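The table is done! I've been rubbing oil into this thing on and off since the holidays, and last night I finally carried it into the kitchen and put the gray countertop machine back where it lives. I went up to 400 grit on the sandpaper, and my arms are still complaining - totally worth it.
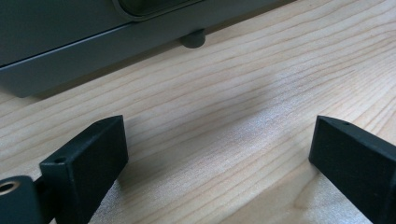
Pale grain, long curves, and a bit of shine in the middle.

I love how the darker tan bands run between the creamy parts. Braulio Palacios talked me out of a dark stain (thank you, Braulio!) and I'm so glad I listened. Next up is the bench, hopefully in February, if I can find boards this light again. I may do one more coat on the table before then - I have 20 clean rags left and no self-control.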